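August 2025, Stitville shop, adhesive notes

Picking up from the February batch. Same question as before: does the Kestlow two-part hold on molded plastic if we skip the primer? Lâm wants an answer before he reorders from Hevo.

- Lot 2923, opened this morning. The 964 lot is past date and went on the waste shelf with the lid taped.
- Wiped coupons with isopropyl, scuffed with 120 grit, wiped again. Half got primer.
- Mixed by weight on the small scale. The big one still drifts, so don't use it for anything under a full cup.
- Clamped and left overnight on the rack by the window. Should have used the inside rack, it gets sun there after lunch.

Pull results so far: primed coupons all went past 900 N and tore in the plastic. Unprimed were scattered. A few came close, others let go clean at the bond line with a shiny face on one side. I read that as mold release we didn't get off. Hüsnü Ekinci thinks it's the scuffing, too light near the ends. Could be both.

Flat coupons only up to now. Curved parts come next, and I expect the bond line to get thicker toward the tips of the arc.

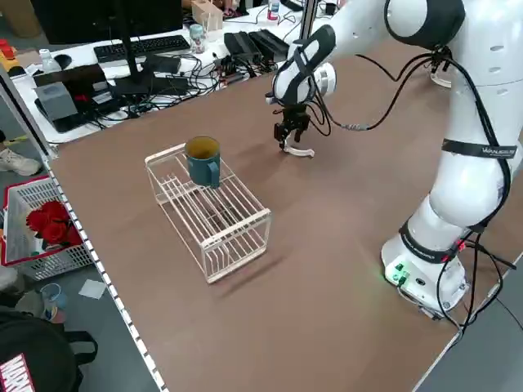

## To do

- Repeat unprimed set with a soap wash before the isopropyl.
- Ask Lâm Đào for the Trương data sheet, the one with open times at summer temperatures.
- Cut shims for the bond gap. Fishing line worked last time.
- Label the cups on the side, lids get swapped.
- New gloves, medium. Hüsnü has the order form.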